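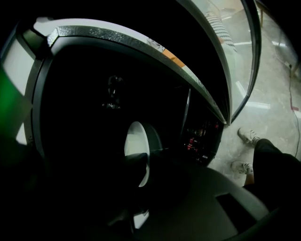
试用过一周的用户在反馈里写道，夹爪本身上手很快，麻烦的是交付包里的坐标系说明太简略，左右手的朝向要自己试出来，希望下一版能写清楚。这条意见已经采纳，坐标系一节整段重写，见下文。

Boltlow 手持夹爪采集套件
说明文件兼数据卡，随 Wurkik 示例数据包分发

简介

Boltlow 是一套由人手持操作的夹爪，用来在日常室内环境里录制操作数据。操作者拿着夹爪做事，夹爪端和头部视角同时记录，录完后由 Wurkik 工具链对齐、切段、导出。套件可以购买，也可以按月租用。没有采集人手的团队可以单独订采集服务，由我们的操作员到现场完成。

这份文件写给两类读者：打算用套件自己采数据的人，以及只拿到 Wurkik 数据包、想知道里面有什么的人。后一类读者可以跳过安装部分，从“数据内容”看起。

套件组成

标准套件包括：
手持夹爪，带两指夹头和夹爪端相机
头部相机及佩戴件
侧面标记牌，出厂时已固定
标记立方体，各面图案互不相同
背负式采集主机，含肩带
连接线缆及手腕绑带
桌面支架，用于放置夹爪和做归零

双手采集需要另配一只夹爪，软件不用另外授权。标记立方体属于易耗件，表面划伤或者沾油后识别率会下降，可以单独补购。

标记牌和立方体的编号写在随箱卡片上，要和主机里的配置一致。换过标记牌却没有改配置，录制仍然能正常开始，导出时位姿会整段为空。客服收到的“轨迹丢失”问题里，这一种最常见。

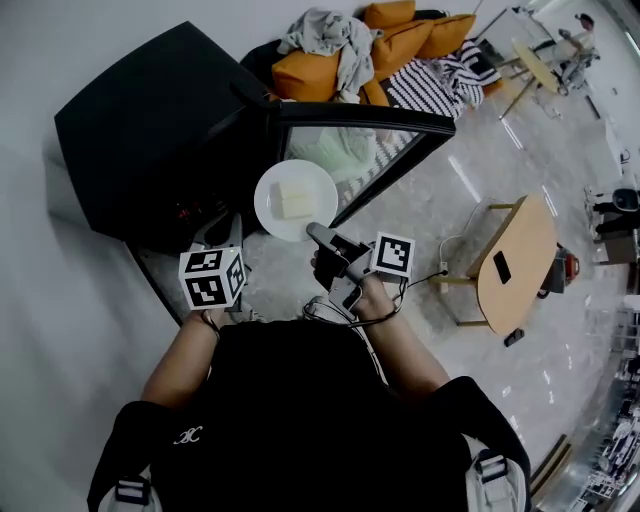 阅读时长：八分钟

安装与开机

先背好主机，再接夹爪线。线从手腕内侧绕过，用绑带固定，留出手腕转动的余量。绑得太紧时，伸手够远处的东西会扯到接头；太松则容易挂到柜门把手和椅背。

主机启动后先进入自检。自检只检查设备有没有连上，不检查时间同步，同步要在 Wurkik 界面里单独点“校时”。换过电池以后需要重新校时。

夹爪归零时把它放回支架，夹头完全闭合，按住侧键直到提示音结束，然后完全张开一次。归零值保存在夹爪里，主机换给别的夹爪用也不会串。

录制流程

一次录制对应一个完整动作，例如把盘子从台面拿起、放进柜内、松开夹头。建议开头和结尾各停一拍，切段程序靠这两处静止来找边界。动作中途失败可以继续做，最后在界面上标“失败”即可，不要删。失败片段默认保留在数据包里，带单独标签。

现场布置没有特别要求，家具、地毯、靠垫都可以照平时的样子放着。需要留意的有几点：

玻璃和高光台面会产生反射，标记图案出现在反射里时，程序偶尔会把它认成第二个标记。导出前勾选“剔除镜像标记”可以去掉大部分，剩下的要人工看。

夹爪伸进深色柜体内部时，画面曝光会变慢，头几帧偏暗。不要为此在柜内加灯，加灯后的数据和目标环境对不上。

地面电源线要在开录前理顺。操作者的注意力在手上，脚下容易忽略。

有其他人在房间里活动时，请先取得对方同意。Wurkik 提供人脸模糊，在导出时处理，主机上保存的原始视频不受影响。

食物类任务请使用能擦净的夹头套。软的东西，比如糕点和黄油，夹取时很容易变形，推荐夹盘子边缘，连盘移动。确实要夹食物本身的，把夹力上限调到最低一档，并在任务备注里写明。

坐标系（本版重写）

所有位姿以标记立方体为参考。立方体固定在支架上时，支架坐标系就是世界坐标系；立方体由另一只手拿着时，数据包里会写明“参考体移动”，此时的世界坐标由头部相机推算，精度低一些。

夹爪坐标系的原点在两指根部中点，X 轴指向夹头前方，Z 轴垂直于外壳上盖向上，Y 轴按右手系确定。左手夹爪用同一套定义，不做镜像。旧版曾对左手数据做过镜像，读取旧数据包时请看元信息里的版本字段，字段缺失的一律按旧版处理。

夹爪开合量以归一化值存储，零为完全闭合，一为完全张开。需要毫米值时，用元信息里的行程系数换算。

数据内容

Wurkik 示例数据包面向套件的评估用途，数据在家居和办公混用的室内采集，共 46 个任务，每个任务最多 300 条。内容以取放、开合、移盘、整理为主，没有工具使用类任务，也没有双人协作。

每条数据包含：
夹爪端视频
头部视频
夹爪位姿序列
夹爪开合量
任务文字说明
成功或失败标签
备注（可为空）

两路视频各有自己的时间戳文件。请按时间戳对齐，不要按帧号对齐。头部相机偶有掉帧，掉帧处时间戳会跳，文件里不补帧。

文字说明由操作者在录完后填写，中文，没有统一句式。同一个动作可能写成“把盘子放进去”，也可能写成“放盘”。需要统一指令的用户可以使用附带的对照表，对照表由人工整理，覆盖全部任务。

已知问题

夹爪外壳会占去夹爪端画面下方的一块，近距离操作时尤其明显，目标物可能有一段时间看不全。训练时可以裁掉，我们提供的版本没有裁。

手腕线缆会进入头部画面。夹爪转动较大时，线缆还可能挡住侧面标记牌，这几帧的位姿由前后插值得到，标志位为“插值”。插值段过长的条目已经移到单独目录。

透明物体的任务偏少，深色柜体内部的任务偏多，做抽样时请注意。光照以室内灯光加自然光为主，夜间数据很少。

操作者惯用右手的占多数。左手单独操作的条目可用，但动作明显偏慢，不适合用来评估节拍。

与 Drummond 机械臂的适配

Boltlow 的夹头尺寸与 Drummond 末端夹爪一致，采到的轨迹可以直接作为末端目标发送。需要先运行可达性检查：人伸手能到的地方，机械臂装在固定底座上未必能到，从上往下探进矮柜的动作最容易超限。检查不通过的条目会列在报告里，由用户决定丢弃还是平移底座后重试。

其他品牌的机械臂需要自己写转换。我们在安装包里放了一个空模板，注明了必须实现的接口，没有提供逐型号支持的计划。

采集服务

不购买套件的用户可以订采集服务。起订量为 200 条，现场由用户提供，操作员自带设备。录制结束后 24 小时内给出未清洗的预览包，清洗后的正式包另行约定时间。

现场需要准备可用的电源插座、任务用到的物品，以及一位能回答“这样算不算完成”的对接人。最后这一项经常被漏掉，操作员到场后只能先按自己的理解录，后面返工的多半是这一类。

周日可以安排采集，需提前说明。

服务不包括模型训练。需要训练的用户可以把数据转到 Vamitz 平台，导出格式里已有对应选项，账号和费用由用户与平台自行结算。

使用许可

示例数据包可用于研究和内部评估，可以修改、裁剪、重新标注。再次分发时请保留这份说明文件。不得用于识别画面中出现的人，也不得尝试还原已模糊的面部。

用套件自行采集的数据归采集方所有，主机不会自动上传任何内容。诊断日志需要手动导出，里面不含视频。

版本记录

三月版：重写坐标系一节；左手数据取消镜像；增加“参考体移动”标志；修正部分任务说明里的错别字。
上一版：增加人脸模糊；失败片段改为默认保留；桌面支架更换了底垫，旧支架可以继续使用，归零方法相同。

问题反馈

请在反馈里附上主机序列号、Wurkik 版本和出问题的条目编号。只发截图的话，我们通常还要再来问一遍条目编号。硬件故障请先把夹爪放回支架重新归零，仍然不正常再申请更换，寄回时连同侧面标记牌一起装箱，不要拆下。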